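Subject: Re: [henville-challenge] Scoring of late sensor submissions

Dear list members,

Thank you to everyone who wrote in before the November deadline. The message below raised a point that affects several teams, and the organizing office has now agreed on a reply.

On the matter of late files, Senyo Dogbe wrote:

> Our team uploaded its landslide model for the Driltcombe slope
> at 4:40 p.m. and received an error. The second upload went
> through after the closing time of 5:00 p.m. Will the entry be
> scored? We would also like to know whether the Burkgate rainfall
> records may be used for training, as the rules mention them only
> in the appendix.
>
> Senyo Dogbe
> Team Dramani

The server log confirms the first upload attempt, and the entry will be scored in full. Any other team that received the same error should write to the office with its team name and the time of the attempt.

The Burkgate records may be used for training. They may not be used to adjust a model after the test data has been released.

Of the 327 entries received, 18 did not include a readable license file. Those teams have been contacted separately and have 16 days to supply one.

1. Test data

The test set contains readings from 400 ground sensors. Time stamps are in Coordinated Universal Time. Gaps in the readings have been left as recorded and should not be reported as faults.

2. Contact

Questions about scoring should be sent to this list. Questions about prize payments and tax forms should be sent to the office directly.

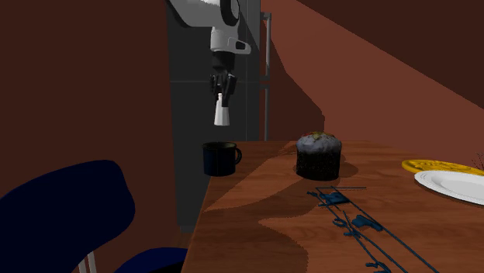

3. Announcement of results

Finalists will be notified by e-mail before the public announcement. Teams are asked not to publish their own scores until then.

With regards,
Challenge Office, Henville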